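Before you wipe a single tile, please read your Badby cleaner label through once, even if you've used it for years.

3. Pour 20 ml of Badby into 5 liters of cool water and stir gently. For mottled tan-brown tile with pale grout, this mix is plenty!

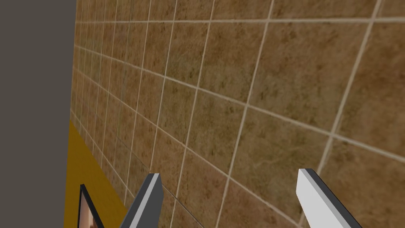

4. Start low and work your way up, a small patch at a time, so you don't get streaks.

**Note:** Grout likes a soft brush and a little patience. Wrap a cloth around something slim, like a light wooden dowel, for the tight corners, and go easy where the tile meets a wood strip.
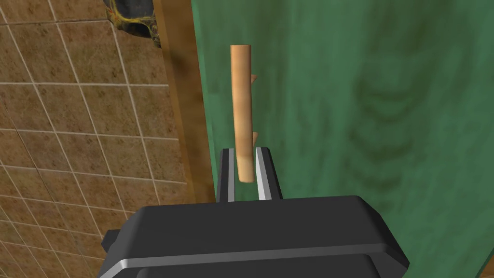 5. Rinse with clean water, twice if you can stand it. Keep the cloth well wrung out near any painted or green wood panel, and dry that part first.

**Caution:** Never mix Badby with bleach. Open a window,
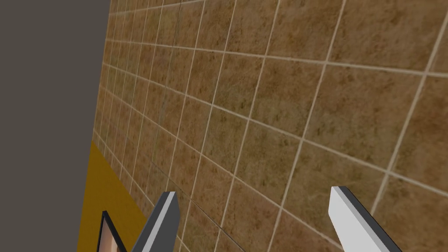 and leave it open until the smell has gone.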